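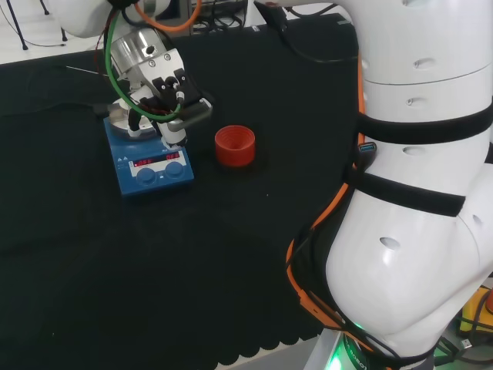

Blue hotplate stirrer and red cup on the black cloth.

Setting Up a Small Bench for Heating and Stirring
9/14/19
By Huw Watkins

I've been asked for these notes so many times now that I finally sat down in May and started typing, and then of course the summer happened, so they've taken me until now to finish. They're meant for anyone who has a hotplate stirrer, a round-bottom flask and a bit of table to call their own, and who would like to get everything laid out comfortably before the real work begins. If you've been doing this for years you'll have your own way of going about it, and I wouldn't dream of talking you out of it. But if you're new, pull up a stool and we'll take it slowly.

I'm only going to cover the layout here, plus a trial run with plain water. What you put in the flask later on is between you and your procedure (and your procedure's safety sheet, which I hope you'll read with your goggles already on).

What to get out

A hotplate stirrer with a round metal top
A round-bottom flask
A metal holder that fits the flask and sits flat on the plate
A stir bar
A cap or plug for the flask
A short, wide cup for small parts
A dark cloth, if you use one
A clean rag and a wash bottle

Clear the table

Take everything off, even the things you're sure you'll need. I know how tempting it is to just push the pens and the old notebooks over to one side, and I've done it myself more than once, but they creep back. Wipe the table down, let it dry, and then lay your cloth and smooth it from the middle out toward the edges with the flat of your hand. Mine is black and covers most of the table. I love a dark cloth for laying out, since clear glass and little white plastic bits are so much easier to spot against it! It isn't there to protect you from a hot plate, mind you, and if your workplace doesn't allow fabric under heated equipment then leave it off and don't give it another thought. Everything else in these notes works just as well on a bare bench.

Find a home for the stirrer

The stirrer goes down first, because it's the biggest thing and the rest of the layout follows from it. Put it where you can reach the knobs without passing your sleeve over the top, and where the display is easy to read from wherever you'll be standing. Mine has red digits, which I can make out from across the room on a dim afternoon, bless them. Check that it sits level. A small rock that you hardly notice now will have the stir bar wandering all over the place once it gets going.

Then see to the power cable. Let it lie in easy curves on the table, well clear of the heating plate, and don't coil it up tight behind the unit. Follow it with your finger all the way along to be sure nothing is standing on it. My old teacher at Bettencourt made us do this every single morning, and I grumbled about it then, and now I make everybody else do it.

Seat the flask

A round-bottom flask won't stand up on its own, so the metal holder has to go on the plate first. Center it, and give it a gentle turn to make sure it's lying flat. Look the glass over next. Hold it to the light and go around it slowly for star cracks and scratches, particularly low down on the curve. I've got 34 flasks on my shelf at the moment and I still find one now and then that has to be retired.

Slide the stir bar in down the side of the glass with the flask tipped (dropping it straight in is a fine way to crack the bottom), and then lower the flask into the holder with the neck pointing up. Keep your fingers on the neck until you feel it settle. The cup goes close by but off the hotplate, and that's where the little white cap can go when it isn't on anything. A cup with a good wide mouth is what you want, so you aren't fishing around in it afterward.
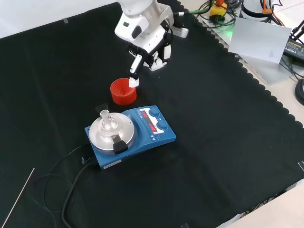
Do a water run

Fill the flask no more than half full with plain water, leave it open, and keep the heat off for now. Start the stirrer at its lowest setting and bring it up a little at a time until the bar is turning smoothly. If it starts to chatter, turn the speed right down, let it catch again, and come back up more gently. Most chattering I see is simply a flask that's off center.

Once you're happy with the stirring you can try a little heat. Stay with it the whole time. Never heat a flask with the cap on, and treat the plate as hot for a good long while after you've switched off, even if it looks perfectly innocent.

Put it all away

Turn off the heat first and let the stirring go on a few minutes longer, then switch off and wait until everything is cool. Lift out the flask, then the holder, and last of all move the stirrer. Empty the cup over a tray and check that the cap and the stir bar are both accounted for.

Go over the cloth before you fold it, too. I like to get down close, where the weave shows up, and work from one side to the other looking for damp patches, grit or slivers of glass. Shake it outside if it's only dusty. If anything other than water has landed on it, follow your disposal rules and start fresh next time.

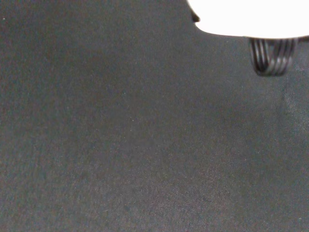 If something isn't right

The bar won't turn: check that it's in the flask at all (we've all done it), then try a stronger bar or a shallower holder.

The flask wobbles: the holder is probably a size too large. Swap it, and please don't pack the gap with paper.

The display stays dark: check the plug at the wall and at the back of the unit before you go hunting for a fuse.

The cap has vanished: look under the near edge of the cloth. I found four of them there one spring.

Write to Huw Watkins, Pandance Bench Notes, 1738 Drulov Road, Redbridge | © 2019 Pandance | Back to top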